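A Retirement Party That Feels Like the Person

When a colleague leaves after many years, the party is often planned in one lunch break. Someone buys a cake, someone signs the card for the whole department, and at four in the afternoon everybody stands near the door with a paper cup. I have been to many of these parties, and I remember almost none of them.

The one I do remember was in Plurkville, for Bernd Baumgart, who had kept the books at Hellwig through three changes of owner. His team started in January, two months before his last day. They did not spend much. They asked everybody for one short story about him and printed the stories on plain cards, which hung on a string along the wall. Guests walked slowly from card to card and laughed — it was better than any speech. 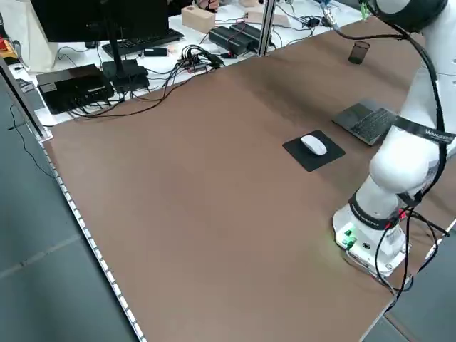 Sumeya Gebru, on the other hand, would not give up the speeches, but she wants no more than three, and none longer than the time it takes to drink one glass. After that, she told me, people begin to look for their coats.

Food can be simple too. Bernd's team ordered soup and dark bread from Fasen, the small kitchen across the street, and put it out at noon, so that parents could come before school was over. There was one long table and no seating plan. The oldest guest sat beside the newest trainee, and they talked about fishing for an hour.

For the gift, ask the family first. Bernd already had 7 watches. He got a train ticket to Pruvia, where his sister lives, and a frame with the best card in it. He hung it in his kitchen, next to the telephone.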